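Open house at Dundgate, 04/03/2026

Quick writeup before I forget it all. Went over to the Virnomby building with Raghda Nassar, who wanted to see the rooms before her lease runs out. Parking is bad. Use the back lot, entrance off Faulkner, and ignore the sign.

Ground floor first – mostly storage and a kitchenette, skipped it. Then upstairs, 20 minutes in the work room. Light wood floor, nice and bright, pale walls. Cables all over the boards though, running to one little white power strip. Would want more outlets before signing anyting.

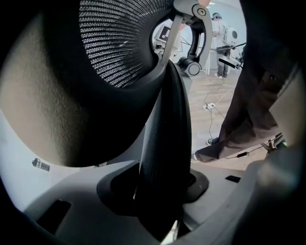 The room itself

Bigger than I expected. Rawiri Rewi showed us around, talks fast, knows the building. Rent is 2000 a month and that covers heat. Internet is extra, ask for the price in writing. He says 4 other tenants on the floor, all quiet.

Liked the ceiling best. White beam with stepped molding, somebody cared about that once. Big window with a dark frame, lots of daylight, and a ledge under it thats good for a cup. Black office chair, plaid sheet leaning on the wall behind it.
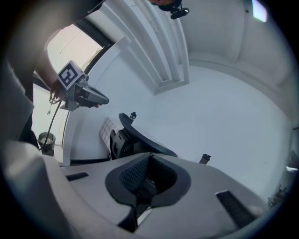
Raghda asked about noise from the Rivitz shop downstairs. Saws till five, apparently, none on weekends. She can live with that, not sure I could. Elevator was out so bring decent shoes – lots of stairs. Next open house is in November, sign up at the front desk.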